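**Brarnholm workshop opens plans for its hand-held gripper**

Mon 16 August

A shared workshop in Brarnholm has released the plans for Ova, a hand-held gripper that people can build at home and use to record everyday jobs for robots to learn from. The drawings, parts list and assembly notes are free to use, change and pass on.

Ova was designed by members of the Bandix workshop, led by Noboru Kuroda and Lorna Lagman. It is held and worked by a person. There is no robot arm involved at this stage. The user picks things up and puts them down with the gripper's two fingers while a camera fixed to the tool records the view of the jaws and whatever is in front of them.

Work on the design started in January. The first version had a single moving finger and was too heavy to hold for more than a few minutes. The second was lighter, but it twisted when it gripped anything thick. The published version is the third. It has a stiffer crossbar, and the electronics now sit in their own housing to one side, where they can be reached without taking the fingers off.

"Most of the time went on the fingers," said Kuroda. "A block of wood is easy to pick up. Cloth slides, folds over and gets caught in gaps. We cut the slots again and again until we could take hold of it and let go of it without using the other hand."

The group has chosen laundry and bedroom tidying as its first set of jobs. Members take the gripper home, work in their own rooms and bring the recordings back to the workshop. Items so far include socks, slippers, pillowcases and tea towels. 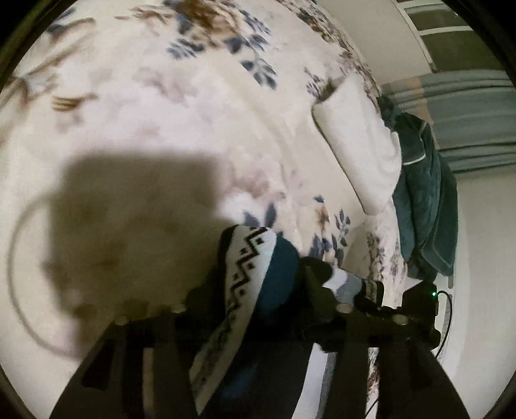
*The Ova gripper holding a folded patterned textile over a bed.*

Recording in real homes has led to several changes. Lighting differs from room to room, and the tool and its user often throw shadows on whatever is being handled. The group decided early on to leave these in the recordings, as a robot working in the same room would have to cope with them too. Cable routing was also revised after members found that a cable left too long could catch on bedding. The notes now give a length for each run and show where to fix it.

Fadime Bozkurt, who wrote the assembly notes, built her own copy at her kitchen table to check them.

"I followed the steps as written and put a mark wherever I got stuck," she said. "There were six marks by the end. Two were missing screws in the parts list and the rest were bad wording. All of that has been put right. If you can put together flat-pack furniture and you've soldered once or twice, you'll manage."

People without the tools at home can build an Ova at Bandix. The workshop will run four evening build sessions this autumn, with places for three builders at each. Jocelyn Dalisay will lead the sessions. Builders pay for their own parts and take the finished gripper away with them. Anyone who would sooner bring a half-built one along for help is welcome to do so on open evenings.

The recordings will be used to train Javier, a table-mounted arm that the group is building in the same workshop. Javier has been fitted with the same fingers as the hand-held tool, so that what is recorded with one can be tried on the other. It can't yet fold anything. Lagman said the first aim is for it to pick up a single sock from a flat surface and drop it in a basket.

"We'd like more people's bedrooms and kitchens in there before we start asking too much of it," she said. "So far it has mostly seen ours."

Recordings are checked by their makers before they are shared, and anything showing faces, post or paperwork is removed.

**How to take part**

The plans can be collected from the Bandix workshop in Brarnholm on any open evening, on paper or copied to a memory stick. Places at the build sessions are given in order of booking.

**Press contact**

Lorna Cabrera, Bandix, Brarnholm. Visits to see the gripper and the arm can be arranged through her.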